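Clearing the back room, day 3

December 29, 2024

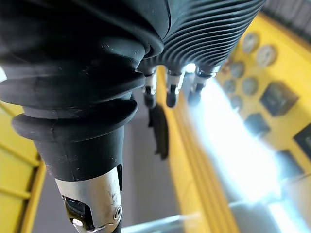

Floor, and a fair bit of glare.

Quick one, I have 15 minutes before I need to leave. The back room. Still going. I said in August I'd have it done by Thanksgiving and, well.

Started with the papers this time. Big mistake. You pick up one folder and then you're reading old phone bills for an hour. Found the receipt for the Vaser heater, 2 years out of warranty, and every single Christmas card from the Bullenport years. Kept the cards. Tossed the receipt, then went and dug it out agian, don't ask.

Next was the cables. I've got a shoebox of them now — one shoebox, that's the limit — and the rest went in a bag for the drop-off. If I need a printer cable in the spring I'll buy a printer cable.

The Prastodico shelves are staying. I was all set to sell them, had 20 dollars in my head as the price, then Ynyr Howells came by and leaned on one and it didn't even wobble. So they stay, against the long wall, once I've found the missing bracket. It's in a jar somewhere. Everything is in a jar somewhere.

Then the floor. Swept it, moved a pile, swept where the pile was. Want to mop but that means moving the pile a third time and my back says tomorow.

Left to do: the curtains, the box marked MISC, the other box marked MISC. And somebody has to call about the sofa.

OK, shoes on. More when the shelves are up.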